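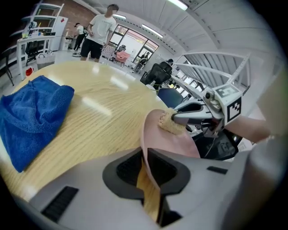
Clean the pads first. Before you touch the calibration, before you retrain anything, before you write the long message to the vendor. Clean the pads.

I have been saying this for two years at Cleltell and I'm going to say it here too, because last Monday we lost most of an afternoon to it again. Grasp quality down on one of the hand-held grippers. Slips, half closes, things twisting on the way up. Three smart people around a laptop looking at plots of finger width over time. Somebody had already opened the tracking code. Pallavi Kushwaha walked by with a coffee, turned the gripper over, ran her thumb down the finger and showed us the thumb. Gray. That was the whole diagnosis.

My opinion, and it's not a popular one with the software side: a hand-held gripper is a shop tool. Treat it like a shop tool. It has wear parts and it gets dirty, and it wants five boring minutes at the start of a shift. We treat ours like a microphone - pick it up, use it, put it down wherever, assume it's the same thing it was yesterday. It isn't.

Soft stuff wears. That's what it's for. The pad gives so the object doesn't have to. But a pad that gives also picks up everything: skin oil, table polish, lint, cardboard dust. Then it glazes. A glazed pad looks fine from three feet away and it's useless.

So, pads. Damp cloth, a drop of plain dish soap, wipe toward the tip, second cloth to dry. No alcohol on the soft ones, I don't care how fast it dries. We went through a bag of pads one summer on alcohol wipes and they came out chalky with little cracks at the bend. The Lamberg pads say so right on the sheet and I'd guess most people throw out the sheet.

Cloths. Microfiber, and keep one color for grippers only. If the gripper cloth is also the table cloth then you are just moving polish from the table to the fingers. And don't put a linty one anywhere near a fuzzy or fibrous surface, you will be picking threads out for the rest of the day.

Next the markers. The little printed cubes on the fingers are how the thing knows how far open it is, and people handle them like a doorknob. Fingerprints are bad enough. Worse is a cube that has turned a hair on its mount, because everything still tracks, it just tracks wrong. Quiet failure. We had one go like that through 133 recordings before anyone looked, and all 133 went in the trash. A loose screw! One. Now I check the screw on both fingers every morning with the short driver and it takes less time then typing this sentence.

Snug, by the way. These are screws going into plastic and you can strip them with two fingers if you're in a mood. If it turns forever, stop, and go get the spare.

Vents. Brush, dry, soft. Don't blow canned air straight in, it drives the fuzz deeper.

Cables last. Open and close all the way, slow, ten times, and watch the cable and not the finger. You want to see it move the same way each time. If it snags on something once in ten it will snag on a real task and you will blame the operator.

OK now the argument, because I know what comes back. "We can filter bad recordings out afterwards." Sure. You can filter out the obvious ones. A dropped cup is easy to find. A grip that was a bit too tight the whole session because the person holding it learned, without noticing, to squeeze harder to make up for greasy pads - good luck. That person did the job every time. Your filter loves that person. And you've now taught a robot to squeeze.

The other one is cost. Pads are cheap, my time isn't, just swap them every week. I half agree. We tried swapping on a schedule, and fresh pads have their own problem, they're grabby for the first day and then they settle. I'd take a clean pad with 100 grasps on it over one out of the bag. Brilemitz sells theirs pre-scuffed now, which I laughed at and then ordered.

What I'd really like is for this to be somebody's actual job, written down. We have a wiki page for the upload script that's longer than my lease. The gripper page was two lines until March. Pallavi wrote the rest of it, and Malý printed it and taped it inside the cabinet door where the cloths are, which has done more good than the page.

We log it too, nothing fancy. Initials, which gripper, pads ok or swapped, screws ok. 483 lines so far and yes there are gaps, mostly Fridays. But when something drifts I can go back and see who last touched it and ask them. Usualy they remember something. "Oh yeah it fell off the table." Well, write that down! Nobody's in trouble for it. I've dropped one myself, on a Tuesday demo, marker side first.

Anyway. Pads, markers, screws, vents, cables, in that order. If it's still slipping after all that then fine, open the laptop.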